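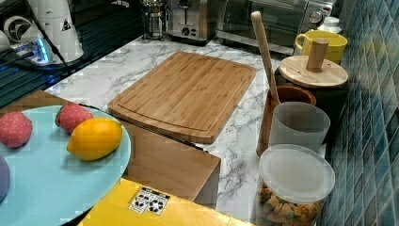 Yáñez wants it on record that a counter is for putting things down on, and that any dataset about tidying one ought to admit this early. Noted, Pascual. It is now the first paragraph of the README.

Stollness Counter Notes, README

What this is
A collection of 387 short written notes on kitchen counters and what ends up living there: fruit, cutting boards, canisters, cups, boxes that were going to be dealt with after dinner. Each note covers one counter at one moment and says what was on it and where each thing was supposed to go. The second part caused most of the arguments.

Files
notes.csv: one row per note
places.csv: the list of allowed homes for things
disputes.txt: longer than we would like

Columns in notes.csv
note_id: a whole number, with gaps, sorry
item: plain name, lowercase ("lemon", "cutting board", "canister")
group: food, prep, storage, drinkware or other
rests_on: counter, tray, board, another item
home: where the writer says it belongs
moved: yes, no, or "later"

"Later" was added in November at the request of 9 separate writers. Treat it as "no" if you are training anything.

Rules for writers
Fruit on a tray counts as put away. Fruit next to a tray does not.
A cutting board left out is at home if the writer uses it every day. We take your word for it.
Name a canister by what it is, and put the contents in the comment field. "Cereal or similar" is fine. "Mystery" has been used enough.
Empty boxes go under "other", even nice ones.

Known problems
The first 50 notes were written before we had a home for trays, so trays there belong on themselves. Benítez fixed 5 of these by hand and then found something else to do. The Wustano subset spells "canister" three ways. The Gedov subset has one writer who considers the windowsill a cabinet, and we have stopped asking.

Changes
12 December 2024: merged "cup" and "mug". Complaints go in disputes.txt, at the bottom, under the other complaints about cups.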